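Ticket: Left follower lags leader during teleop, sponge sorting cell
Status: Open, waiting on part
Reporter: Oluwatosin Ekwueme
Assignee: Antigoni Papadakis
Component: Flukance teleop stack, bimanual

Report
Left follower arm trails the left leader when the operator reaches down for a sponge on the floor. Right side tracks normally. Operator was Maeve Hegarty. The task is floor sponges into the bottom cubbies of the shelf. Of 20 demonstrations recorded Thursday, 19 show the lag. It is worst in the last part of the reach, just before the gripper closes.

Expected: follower keeps up with leader, as on the right.
Actual: follower arrives late, operator overshoots and has to back off.

Comment — A. Papadakis
Swapped the USB ports of the two leaders. Lag stays with the left follower, so the leader side is ruled out. Bus log shows read timeouts on the left wrist motor only. Please don't train on the Thursday set until this is closed.

Comment — O. Ekwueme
Timeouts go up when the arm is stretched out. With the arm folded I got 2 in a full session, with the arm extended 78. Firmware is the same on both sides. Recalibrating made no difference.

Comment — Wanting Qin
Sounds like the cable. The lead at the wrist has to allow for the full reach. Hold the arm over a sponge on the left side of the floor, torque on, and flex the lead by hand while watching the log.
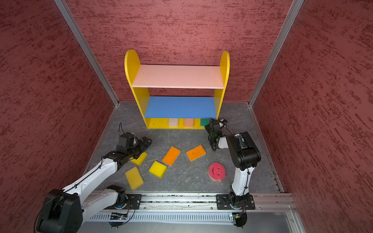 Holding still over a yellow sponge with torque on, the log stays clean until I flex the lead where it enters the wrist motor housing. Then reads drop out at once. Flexing further down the arm does nothing. Connector reseated, same result. — A.P.

Comment — W. Qin
Replace the lead, keep the motor. Leave slack at the wrist and move the last cable tie back toward the elbow before tightening it.

Comment — A. Papadakis
Lead ordered from Atmont. Left arm is locked out in the config until it is fitted. Thursday demonstrations tagged "do not use". Will rerun the extended reach test before Maeve records again.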